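6.2 Checking the pick position

1. Lay the dark mat on the white table and smooth it down.
2. Place one spur gear near the middle of the mat, teeth clear of the crease.
3. Jog the wrist in slowly from the near side and stop short of the gear.

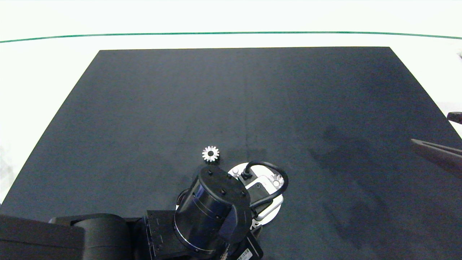

Fig. 31. Gear on the mat, wrist joint and gripper plate alongside.

4. Save the position as Halliday 2.

Note: the cable loop needs room to move. Check it before every run.

CAUTION: Keep fingers off the mat while the arm is powered.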